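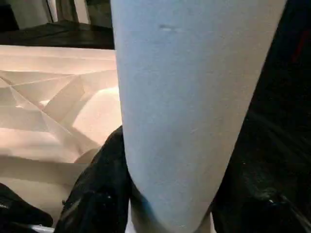
Pharmacy says my pills aren't part of the recall but the lot number looks like they are?

tiredinGrube
Posted Sat 23 November

Okay so I've been taking Sornia for my blood pressure since September and it's been fine, no complaints. Then my sister-in-law sends me a link saying some of it is being recalled, and of course I go straight to the cabinet and start squinting at the bottle. The lot on the recall list ends in 2397. My bottle from Kenuvon (the pharmacy by the bus station, if you're local) has a number on the label that ALSO ends in 2397, but the front part is different, and there are a couple of letters in it that aren't on the list at all.

I called and the girl on the phone was really nice but she was obviously busy, and she just said "you're not affected, you would have gotten a call." Well, I changed my phone number this summer and I can't remember if I told them!

So my questions are, do I keep taking them over the weekend or stop? And if I do need a new bottle, does my insurance make me pay again? I'm with Werkier and the last time I refilled early they wanted $415 out of pocket, and I just about fell over. I have 3 refills left if that matters.

pillcounter_retired
I worked behind a pharmacy counter for most of my life, so let me take the scary one first. Please don't just stop a blood pressure medicine on your own. With some of them your pressure can shoot back up when you quit suddenly, and for a lot of recalls that's a bigger worry than whatever is wrong with the pills. Read the actual recall notice (not the article about it) because it will tell patients whether to stop or keep going. If it isn't clear, call the pharmacist or your doctor's after-hours line today. They get these calls all the time and you won't be bothering anyone.

Now the number. There's a good chance that what you're reading isn't a lot number at all! The label the pharmacy sticks on usually has a prescription number on it, and it's theirs, it has nothing to do with the manufacturer. Two numbers ending in the same four digits can easily be a coincidence. The lot number is printed on the big stock bottle the pills were poured out of, and lots of pharmacies don't copy it onto yours.
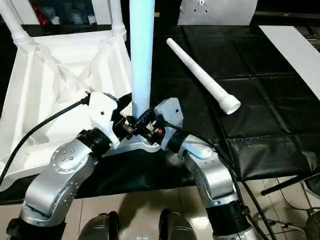
Page 3

What I'd do is call back and ask for the pharmacist, not the front register. Say "can you tell me the manufacturer and lot for my last fill?" and have your prescription number in your hand. Ask them to check your phone number while they're at it. If they can't tell which lot you got, ask them straight out whether they'll swap the bottle.

Oh, and don't throw the old pills out. They may want them back before they'll replace anything. 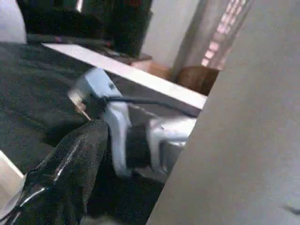 And write down the time you called and what they told you. I used to say that to everybody and hardly anybody did it, but it helps if you end up arguing over a bill later.

lurker96
had the same thing happen with a different drug, they just gave me new ones. never paid anything. i'd go in person, the phone line there is terrible

couponbinder
Can't help with the medical part but I have Werkier too. When mine got swapped for a recall, the pharmacy first ran it as a regular early refill and it got rejected, same as yours. The second time they called the insurance while I stood there and it went through with my normal copay, which I got back later after mailing in a form. So ask them to call BEFORE you pay for anything, and keep the receipt if you do end up paying. Your plan might be different from mine, so the number on the back of your card is the place to check. Mine picked up on a Saturday, but it was a long hold and the music is awful.

tiredinGrube
Thank you all! Went and looked again and yep, it says Rx right in front of it in tiny print, so that was the prescription number the whole time. Still calling the pharmacist back after lunch to get the real lot, and I'll give them my new phone number.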